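Kitchen Table > Opinion > Small Comforts

We use cookies to remember your reading preferences. By continuing to browse you agree to our cookie notice. Accept / Manage

In Praise of Fruit You Can't Eat

by Heledd Owen

My grandmother kept a bowl of pretend fruit on her sideboard for as long as I knew her, and when I was six I bit into one of the apples. I can still call up the taste, something between a candle and a church hall. She didn't scold me. She rinsed the apple under the tap, dried it on her apron and turned it so that the tooth marks faced the wall, and there they stayed for the rest of her life.

I have been thinking about that bowl because fake fruit has had a hard time of it lately. My friend Bogumił Malinowski, who has very good taste and would like you to know it, told me over supper that an artificial lemon is a small lie you tell your guests. I laughed, and then I went home and stewed about it for most of a week, so you are getting the reply I should have given him over the dumplings.

To begin with, I don't think anyone is being lied to. Guests work it out from the doorway, nearly always, and the ones who don't get the pleasure of finding out. People who would never touch your ornaments will walk straight over and give the pear a squeeze. I have watched grown men do this at parties, with a drink in the other hand and a look of great seriousness. What other decoration gets that sort of greeting?

Then there is the color. A basket with a red pepper, a yellow pepper, a lime and something orange in it will cheer up a plain wooden table in February better than any cushion I ever bought, and I have bought a great many cushions. It helps if the basket is simple. Black wire is my own favorite, since you see the colors right through the sides and the whole thing doesn't turn into a hotel lobby.

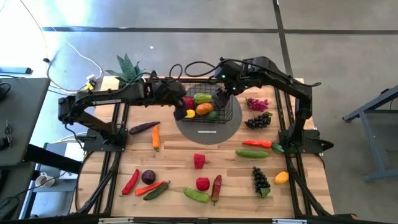
I also hold, and here Bogumił and I will never meet, that vegetables are better company than fruit. Everybody does apples and grapes. An eggplant has some dignity to it, and an onion is a nice modest shape that sits well beside almost anything. Selim Altıntaş, who used to dress the windows at Keskin when it was still a housewares shop, taught me to leave a few pieces out on the table instead of heaping everything up, so that it looks as though you've just come back from the market and gone to put the kettle on. A carrot lying at a slant does wonders. If you have a real plant nearby, a succulent or anything else that doesn't mind being ignored, so much the better, because the eye gets a little muddled about which things are growing and which aren't, and I find that a friendly sort of muddle.

Now, I won't defend all of it. There is some dreadful stuff about, and I have owned my share. I once ordered a bag of 108 tiny lemons, meaning to fill a glass jar, and they were so shiny and so exactly alike that I couldn't be in the room with them. (They went to my neighbor Umut, whose children used them as money for an entire summer. I believe a go in the paddling pool was 14 lemons.)

What saves a piece, to my mind, is its faults. Real produce is lumpy and creased and a bit lopsided, and whoever made yours should have been looking at the real thing while they did it. Shine is the usual giveaway. Give me a dull skin with a few wrinkles in it, or a mango that can't settle on being pink or green, and I'll forgive the rest. My favorites are the odd ones for just this reason. A chayote squash is a homely object even when it comes out of the ground-floor market at Skondport on a Tuesday morning, all folds and puckers, and a good copy of one has more character than a whole pyramid of perfect oranges.

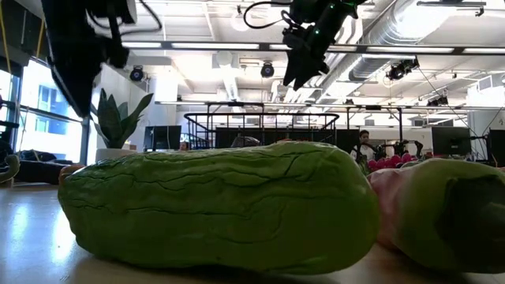

Wrinkles and all: a chayote-shaped squash with a pink-and-green neighbor.

Bogumił's last argument was about waste, and I'll admit it's the one that kept me awake. Why fill a house with things that only pretend to be useful? But I've thrown away so many real lemons, bought for looks and left until they went soft underneath, and I always felt worse about those. The pretend ones ask for a wipe with a damp cloth every now and then, and you can leave them for the summer without coming home to fruit flies.

And they stay put long enough to collect a bit of family history, which I suppose is what I was getting at when I started with the apple. My cousin has it now. It lives on her kitchen windowsill in Destside, next to the dish soap, and the tooth marks face the room.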